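Home - Tips and How-To - Kitchen and Workshop - Clear Bins, Happy Shelves

Clear Bins, Happy Shelves: Getting the Back Room at Flesholm Under Control

I love a good storage box more than is probably healthy. When we took over the house at Flesholm the back room was half pantry, half workshop, and entirely a mess, and after one long December of sorting I finally have a setup I want to shout about! Most of these tips cost next to nothing, and you can start with one shelf and a free evening.

Start with the shelf, then buy the box

Measure the depth of the shelf first, then the height between shelves, then write both on a piece of masking tape and stick it inside the door. I used to buy boxes because they were on sale and then find they stuck out by an inch (the door would never close, and I'd bang my hip on them for a year). Take the outside measurement of the box at the rim, where it's widest. The number on the label is often the base.

Leave two fingers of space above each box so you can see in and reach over the top. If you're stacking, go two high and stop there. A third box means lifting two full ones to get at the flour.

See-through wins

I tried wicker, I tried painted tins, I tried those lovely enamel tubs. Everything in them vanished! Now nearly all of it lives in clear or cloudy plastic with straight sides. Straight sides matter a lot. Tapered boxes nest nicely when they're empty but waste a surprising amount of shelf when they're full, and cookie cutters always wedge themselves down in the narrow bottom.

Frosted plastic is fine too. It hides scratches better than the glassy kind, and you can still tell screws from rice at a glance.

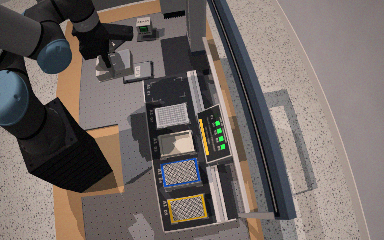 Lids are another matter. For anything I use every day I leave the lid off altogether and keep it behind the box, standing on its edge. Tea towels, clothespins, sandpaper, the good scissors: all open, all easy to grab. Lids go on for food, for anything that spills, and for anything on the top shelf where dust settles.

Washing cloudy boxes

Old plastic boxes get that sticky film, especially near a stove. Warm water and dish soap will shift most of it if you let the box soak for an hour. For the stubborn stuff, make a paste of baking soda and a little water, spread it on with your fingers, wait ten minutes and wipe with a soft cloth. Skip the scouring pad, please! It leaves fine scratches and the grease moves right in.

For smells (onion, turmeric, whatever was in there that time) fill the box with crumpled newspaper, put the lid on and leave it overnight. Then set it outside in the sun for an afternoon. My worst one needed two rounds and now holds napkins.

Rub old label glue with cooking oil, leave it while you have a coffee, then wash. Works every time for me.

Labels that stay put

Masking tape and a permanent marker. I've had a label maker, and the labels were beautiful and curled off by spring. Tape goes on the short side facing you, low down, where your hand won't rub it. Write big. If it's food, add the month you filled it.

In the workshop half I tape one of whatever is inside to the front, so there's a real wood screw on the wood screw box and a real washer on the washer box. Guests find things without asking, and so do I at six in the morning without my glasses.

Small parts

I bought a mixed set of fixings from Drilero when I was putting up the shelves, 700 pieces in a single bag, and tipped the whole lot onto an old baking sheet to sort it. Do this on a baking sheet! The rim keeps everything from rolling under the freezer. A muffin tin is wonderful next to it, one cup for each size, and when you're done you just pour each cup into its own box.

Magnets help as well. Wrap one in a plastic bag, drag it through the mess, and all the steel comes up with it. Turn the bag inside out over the box and the pieces drop in. Brass and plastic stay behind on the sheet, already sorted for you.

Protecting the worktop

My bench has a wooden edge that I oil twice a year with plain mineral oil, wiped on with a rag and buffed off the next morning. Boxes with hard corners can dent it, so I put a strip of cork under the ones that get pulled in and out a lot. Old place mats cut into strips do the same job.

Shelf liner from the Pillside hardware store has held up well too. Cut it a hair short at the front so it doesn't catch when you slide things.

The baking corner

Flour, sugar and oats each get a tall box with a proper lid and a scoop that lives inside. I keep a fourth box as a "project box" for whatever I'm baking that week. For Dobos torte it holds the chocolate, the parchment circles already cut, the offset spatula and the recipe card in a sandwich bag, and I can carry the lot to the counter in one trip. It's such a small thing and it makes me so happy.

Keep brown sugar soft with a slice of bread in the box. Swap the bread every few days.

The Wednesday five

Every Wednesday, while the kettle is on, I pull out 5 things that are in the wrong box and put them back where they belong. Sometimes it's the tape measure in with the napkins. Sometimes I find a bag of lentils I'd given up on!

A few quick ones to finish

Rubber bands around a pair of slippery lids make them easier to open.

Stand baking sheets upright in a magazine file.

Store string in a box with a hole punched in the lid and pull the end through.

Empty boxes go on the bottom shelf, lids underneath.

Filed under: Storage, Pantry, Workshop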